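Old office computers get a second life at Irnard

May 10, 2020

The repair workshop Irnard has received 521 used desktop computers from offices in the region. The first 100 are planned to go to families with school children before November.

"Many of these computers are still good inside," says Beatriz Magalhães, who leads the workshop. "We open each case, check the disk and the power supply, and clean out the dust."

Parts from machines which cannot be repaired are kept for other ones. Memory and hard disks are the most needed at the moment. 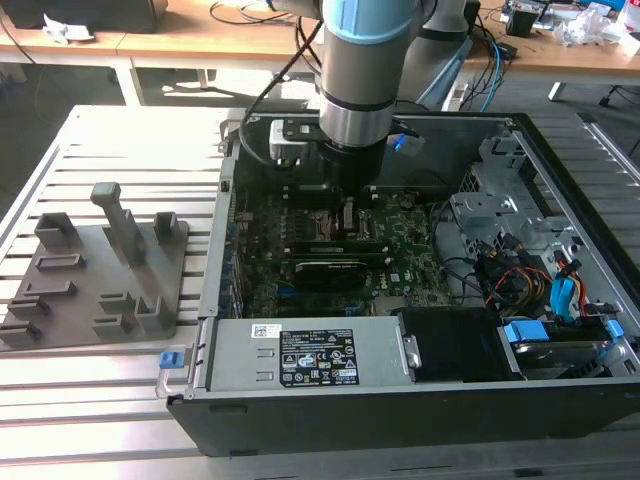 An open desktop computer with its motherboard, power supply and cables.

Families can ask for a computer at the Irnard front desk.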